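Re: [faddale-home] Trays for breakfast in bed
Jun 8, 2024

> Does anyone still use a tray with a rim? Mine is flat and the cups slide.
> Karkeo has one for 19 but postage is extra.

Yes, get a rim. I had a flat one until October and gave up on it after the second spilt tea. A folded tea towel under the cups helps a bit – but only with light ones.

Ours lives on the bed most mornings. 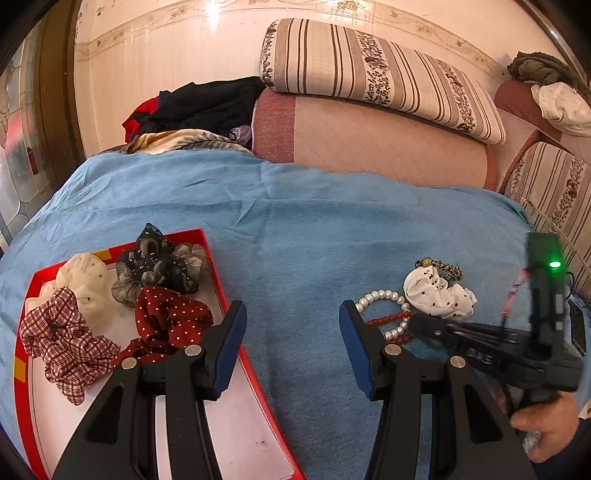 Red-rimmed tray, white inside, and the blue blanket.

The Karkeo shop in Drerkance will hold one for you if you ring first.

El Idrissi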